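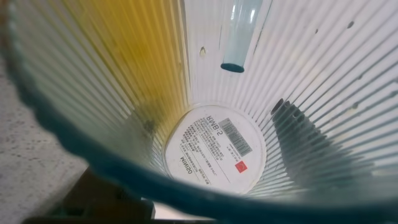 생활과학대학 소비자학과 강의자료실

소비자정보론 강의노트: 생활용품의 "오래 쓴다"와 "친환경"을 어떻게 읽을 것인가

등록일 2023-11-20 | 분류 강의노트 | 첨부 없음

지난 시간에 하다 만 이야기부터 이어 갑니다. 광고 문구가 거짓인지 아닌지를 가리는 일과, 그 문구가 소비자에게 쓸모 있는 정보인지를 가리는 일은 따로 해야 한다고 했습니다. 과제를 읽어 보니 두 가지를 섞어 쓴 사람이 많았습니다. "허위가 아니므로 문제없다"로 끝난 글이 특히 많았는데, 이번 노트는 그 결론에 대한 긴 반박이라고 생각하고 읽으면 됩니다.

1. 내구성이라는 말

생활용품에서 내구성은 측정하기 어려운 속성입니다. 가전은 부품별 수명 시험이라도 있지만 플라스틱 통, 옷걸이, 물병, 빗자루 같은 물건은 무엇을 수명의 끝으로 볼지부터 합의가 없습니다. 금이 가면 끝인지, 뚜껑이 헐거워지면 끝인지, 색이 변해서 보기 싫어지면 끝인지. 회사는 자기에게 유리한 정의를 고르고, 그 정의는 대개 제품 설명 맨 아래 작은 글씨에도 나오지 않습니다.

수업에서 본 Bandia의 제품 안내문을 다시 떠올려 봅시다. "일반 제품보다 2배 오래갑니다"라는 문장이 있었습니다. 이 문장에는 비교 대상이 빠져 있습니다. 일반 제품이란 같은 재질의 다른 회사 제품일 수도 있고, 그 회사의 구형 제품일 수도 있고, 시장에서 가장 싼 물건일 수도 있습니다. 오래간다는 말이 무엇을 견딘다는 뜻인지도 빠져 있습니다. 낙하를 견디는 것과 햇빛을 견디는 것은 전혀 다른 시험입니다. 떨어뜨려도 멀쩡한 통이 창가에서 한 철을 못 버티는 경우는 흔합니다.

여기서 학생들이 자주 하는 질문이 "그래도 시험을 하긴 했을 것 아니냐"입니다. 했을 겁니다. 하지만 시험을 했다는 사실과 그 시험이 내 부엌에서 일어날 일을 알려 준다는 사실 사이에는 꽤 먼 거리가 있습니다. 가속 시험은 강한 빛이나 높은 온도를 짧은 시간 가해서 긴 시간을 흉내 냅니다. 흉내가 얼마나 비슷한지는 재질마다, 첨가제마다, 두께마다 다릅니다. 환산 계수를 어디서 가져왔는지 밝히지 않은 가속 시험 결과는 저는 일단 보류합니다.

용어 정리. 보증 기간과 기대 수명을 같은 뜻으로 쓰지 마세요. 보증 기간은 회사가 비용을 부담하겠다고 약속한 기간이고 영업상의 판단으로 정해집니다. 반품률이 낮은 저가 제품은 보증을 길게 걸어도 손해가 거의 없습니다. 영수증을 몇 년씩 보관하는 사람이 드물기 때문입니다. 긴 보증이 품질의 신호라는 교과서의 설명은, 보증을 청구하는 비용이 물건값보다 훨씬 낮을 때나 성립합니다. 값싼 생활용품에서는 그 조건이 잘 맞지 않습니다.

2. 설문 결과를 근거로 내세우는 경우

Dirkarik이 낸 소책자에는 이런 대목이 있었습니다. 사용자 344명에게 물었더니 64퍼센트가 "이전에 쓰던 제품보다 만족한다"고 답했다는 것입니다. 표본 수가 적지 않으니 믿을 만하다고 쓴 과제가 여럿 있었는데, 표본의 크기를 보기 전에 표본이 어떻게 모였는지를 봐야 합니다.

소책자 뒤쪽을 보면 응답자는 회사 회원 가운데 이벤트 참여에 동의한 사람들입니다. 가입한 사람, 그중에서도 이벤트에 응하는 사람, 그중에서도 끝까지 답한 사람. 이렇게 거르고 나면 불만이 있는 사람은 진작 떠났을 가능성이 큽니다. 표본을 열 배로 늘려도 같은 방식으로 모으면 같은 방향으로 틀린 답을 더 좁은 오차 범위로 얻을 뿐입니다.

질문 자체도 이상합니다. "이전에 쓰던 제품"은 응답자마다 다릅니다. 낡아서 바꾼 사람에게 새 물건은 거의 언제나 이전 것보다 낫습니다. 새것과 헌것을 비교한 결과를 우리 것과 남의 것을 비교한 결과처럼 보이게 배치한 셈입니다. 게다가 만족했다는 응답을 뒤집어 보면 셋 중 하나가 넘는 사람이 만족한다고 답하지 않았습니다. 새 물건을 받은 회원에게 물은 결과라는 점을 생각하면 저는 이 숫자가 오히려 낮아 보입니다.

문항이 몇 개였는지도 확인하세요. 이 조사에는 17개 문항이 있었고 소책자에 실린 것은 그중 일부입니다. 문항을 많이 던지면 그중 몇 개는 보기 좋은 결과가 나오게 마련입니다. 나머지 결과를 왜 싣지 않았는지는 적혀 있지 않습니다. 지면이 모자랐을 수도 있고 결과가 나빴을 수도 있습니다. 독자로서는 구별할 방법이 없고, 구별할 방법이 없으면 후한 점수를 줄 이유도 없습니다.

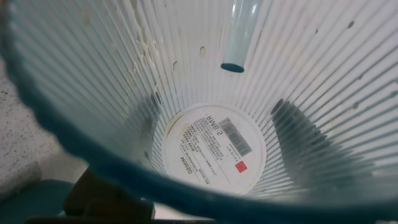
설문을 인용한 문구를 만나면 적어도 누구에게 물었는지, 정확히 어떤 문장으로 물었는지, 언제 물었는지를 적어 보고, 빈칸이 남으면 남은 대로 두세요. 과제에서 빈칸을 짐작으로 메운 사람이 있었습니다. "아마 무작위 추출이었을 것이다" 같은 문장 말입니다. 자료에 없는 것을 회사 대신 채워 주는 일은 분석이 아닙니다.

특히 시점을 가볍게 보지 마세요. 사용 직후의 만족도와 반년 뒤의 만족도는 다른 변수입니다. 물건을 사고 나면 사람은 자기 선택을 변호하고 싶어 합니다. 이 경향은 구매 직후에 강하고 시간이 가면서 약해진다고 교재에 나와 있는데, 저는 교재의 그래프만큼 매끈하게 약해지는지는 의문입니다. 어떤 물건은 불편이 누적되어 갑자기 싫어지고, 어떤 물건은 불편한 채로 익숙해져서 끝까지 불만이 기록되지 않습니다. 후자가 설문에서는 만족으로 잡힙니다.

3. 재활용 표시에 대하여

플라스틱 제품에 붙는 재활용 관련 표시는 소비자가 가장 신뢰하면서 가장 잘못 읽는 정보 가운데 하나입니다. 재질 표시는 무엇으로 만들었는지를 알려 줍니다. 재활용할 수 있는 재질이라는 말은 기술적으로 가능하다는 뜻이고, 실제로 재활용된다는 말은 수거와 선별과 처리가 모두 이루어졌다는 뜻입니다. 세 문장이 서로 다르다는 것은 다들 압니다. 그런데 포장지 위에서 초록색으로 인쇄되는 순간 하나로 읽힙니다.

Mercado의 제품 설명서는 "재활용 가능한 소재만 사용했습니다"라고 씁니다. 틀린 말이 아닐 수 있습니다. 다만 서로 다른 재질을 접착해 놓으면 각각은 재활용 가능한 소재라도 합쳐진 물건은 선별 과정에서 탈락할 수 있습니다. 종이 스티커가 단단히 붙어 있는 경우, 고무 패킹이 빠지지 않는 경우, 안료가 진하게 들어간 경우도 비슷한 문제가 생깁니다. 소재의 성질을 말하면서 제품의 성질을 말하는 것처럼 들리게 하는 문장이므로, 주어를 확인하는 습관을 들이세요. 주어가 소재인지, 용기인지, 포장인지.

재생 원료 함량 표시도 마찬가지입니다. 함량이 무엇의 함량인지 보세요. 본체만인지 뚜껑까지인지, 무게 기준인지 다른 기준인지. 공장에서 나온 자투리를 다시 넣은 것과 가정에서 버린 것을 거두어 넣은 것은 환경에 주는 의미가 다른데도 표시에서는 한 단어로 묶이는 일이 있습니다. 자투리를 다시 쓰는 것은 예전부터 원가를 아끼려고 해 오던 일입니다. 나쁜 일은 아니지만 새로 칭찬받을 일인지는 모르겠습니다.

4. 재사용이면 다 좋은가

이 절은 토론 시간에 의견이 갈린 부분입니다. 다회용품은 일회용품보다 만들 때 자원이 더 들어가는 경우가 많습니다. 여러 번 써야 그 차이가 메워집니다. 여기까지는 이견이 없습니다. 문제는 몇 번을 써야 하느냐인데, 저는 이 숫자를 수업에서 하나로 제시하지 않겠습니다. 무엇과 비교하는지, 어떻게 씻는지, 어떤 에너지로 물을 데우는지에 따라 결과가 크게 흔들리기 때문입니다. 단 하나의 손익분기 횟수를 들고 와서 결론을 내리는 발표가 있었는데, 전제를 물으니 답하지 못했습니다.

Rovelo의 캠페인 문구는 "한 번 사면 평생"이었습니다. 평생 쓸 수 있다는 것과 평생 쓴다는 것은 다릅니다. 사람들은 멀쩡한 물건을 버립니다. 이사하면서 버리고, 세트가 안 맞아서 버리고, 더 예쁜 것이 나와서 버립니다. 같은 캠페인이 철마다 새 색상을 내놓는다는 점도 함께 보아야 합니다. 오래 쓰라는 말과 또 사라는 말을 같은 회사가 같은 화면에서 하고 있습니다. 소비자가 둘 중 어느 쪽을 따르는지는 매출 자료를 보면 짐작할 수 있겠지만, 그 자료는 공개되어 있지 않습니다.

반대쪽 주장에도 같은 잣대를 대야 합니다. "다회용품은 사실 더 나쁘다"는 기사도 적지 않은데, 이런 기사는 대개 가장 불리한 조건을 골라 계산합니다. 몇 번 쓰지 않고 버린다고 가정하면 무엇이든 나쁘게 나옵니다. 한쪽의 과장을 의심하다가 반대쪽의 과장을 그대로 삼키는 일이 학부 과제에서 자주 보입니다. 의심은 마음에 드는 결론에도 적용해야 합니다. 저도 잘 못합니다.

5. 그래서 소비자는 무엇을 볼 수 있나

솔직한 답은 볼 수 있는 것이 많지 않다는 것입니다. 매장에서 물건을 들고 확인할 수 있는 정보는 재질 표시, 크기, 가격, 분리되는 부품이 있는지, 모서리 마감이 거친지 정도입니다. 두께는 만져서 대강 알 수 있지만 두껍다고 오래가는 것은 아닙니다. 무게도 마찬가지입니다. 사람들은 무거운 것을 튼튼하다고 느끼고, 제조사도 그 사실을 압니다.

온라인 후기는 어떨까요. 후기의 대부분은 받은 날이나 그 며칠 안에 쓰입니다. 내구성에 관해서는 쓸 수 있는 내용이 거의 없는 시점입니다. 한참 지나 추가된 후기가 있다면 그쪽을 먼저 읽으세요. 다만 추가 후기를 쓰는 사람은 고장을 겪은 사람일 가능성이 높으므로, 이번에는 반대 방향으로 치우쳐 있을 수 있습니다. 별점 평균은 저는 보지 않습니다. 평균을 내는 순간 무엇 때문에 낮은 점수를 주었는지가 사라집니다. 배송이 늦어서 준 낮은 점수와 바닥이 갈라져서 준 낮은 점수가 같은 숫자로 더해집니다.

가격을 품질의 대리 지표로 쓰자는 제안도 토론에서 나왔습니다. 정보가 없을 때 가격에 기대는 것은 이해할 만한 행동입니다. 그러나 생활용품 가격에는 유통 방식과 브랜드 비용이 크게 섞여 있고, 비싼 물건이 오래간다는 믿음 덕에 비싸게 팔리는 물건도 있습니다. 이 믿음을 검증하려면 같은 용도의 물건을 같은 조건에서 오래 써 본 자료가 있어야 하는데, 그런 자료를 만드는 데 드는 비용을 누가 낼지가 해결되지 않습니다. 회사가 내면 이해 상충이 있고, 개별 소비자는 낼 이유가 없고, 공공 기관은 우선순위가 밀립니다. 정보의 공공재 성격을 다룬 앞 단원과 연결되는 지점입니다.

6. 읽을거리와 과제

교재의 표시·광고 단원을 다시 읽어 오세요. 특히 "소비자 오인 가능성"을 판단할 때 평균적인 소비자를 어떻게 가정하는지 살펴보기 바랍니다. 교재는 합리적으로 주의를 기울이는 소비자를 상정하는데, 저는 생활용품 코너에서 그런 소비자를 별로 본 적이 없습니다. 저 자신도 포함해서입니다.

과제: 집에 있는 생활용품 하나를 골라 포장이나 표시에 적힌 주장 한 문장을 그대로 옮기고, 그 문장의 주어, 비교 대상, 측정 방법, 시점을 각각 적습니다. 적혀 있지 않은 항목은 "표시 없음"으로 둡니다. 그다음 그 문장이 허위인지가 아니라 구매 결정에 쓸 수 있는 정보인지를 한 쪽 이내로 논하세요. 포장을 이미 버렸다면 판매 페이지의 문구를 써도 되지만 본 날짜를 적어야 합니다. 판매 페이지는 예고 없이 바뀝니다.

채점에서 결론의 방향은 보지 않습니다. 쓸모 있는 정보라는 결론도 괜찮습니다. 다만 "회사가 밝혔으므로"를 근거로 쓰면 감점합니다. 지난 과제에서 같은 이유로 감점된 사람은 이의신청 기간이 11월 말까지이니 그 전에 조교실로 답안을 가져오세요.

다음 시간에는 무게와 용량 표시, 그리고 용량은 줄고 가격은 그대로인 제품 이야기를 합니다. 단위가격표를 읽을 줄 안다고 생각하는 사람도 교재의 연습문제를 풀어 오기 바랍니다.

이전 글: 표시와 광고의 경계
목록으로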